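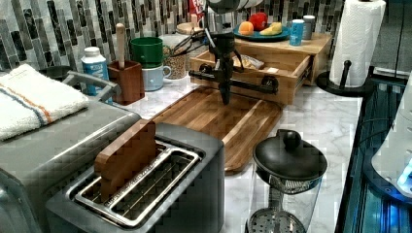 Breaker trips every morning, kitchen only

Posted by Ebbe Hellström in Home & Repairs

Moved into a rental in November, older building, kitchen got redone before us. Every morning same thing. Coffee going, bread in, someone turns on the microwave – click, dark. Half the outlets dead. Lights stay on. Panel is in the hall behind the coats so I'm resetting it in my socks before work.

Landlord (Eklund, the management company) says "use fewer things." Ok but which things? Is it the breaker going bad or is it us? Never trips in the evening if that helps. Also one outlet by the sink has the little test button and sometimes that one pops too, not always the same time.

Don't want to pay for an electrician if it's just too much stuff on one line.

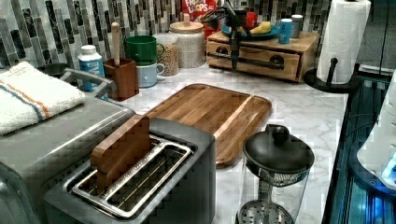 Olletar

It's too much on one line. Had the same in my last place. Anything that makes heat is a hog, and you're running 2 or 3 of them together. Buy a power strip? No wait, don't, that makes it worse, still the same circuit. Just wait for the coffee.

Clinby

Olletar is right but find out what's on what first. Takes maybe a coffee's worth of time, do it in daylight.

1. Turn off the kitchen breaker that keeps tripping. Only that one.

2. Go round with a phone charger or a lamp and try every outlet. Dead ones get a bit of tape. Check teh dining room and hall too, mine had a hallway outlet on it. 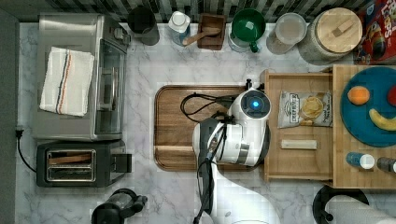
3. Flip it back on. Read the label under each thing you use in the morning and add up the watts for whatever's plugged in at a taped outlet. Small stuff can be up to 600, heaters way more.

4. Move one of the big ones to an outlet with no tape. See how the week goes.

The button outlet is a different problem – if it pops on its own with not much running, write to Eklund and say so in writing. Same if the breaker trips with almost nothing on, or anything smells hot or buzzes. Then stop resetting it and get them to send somone.

Ebbe Hellström

Taped them. Five on the one breaker, including the hall. Moved the microwave, will write Eklund about the sink one tonight.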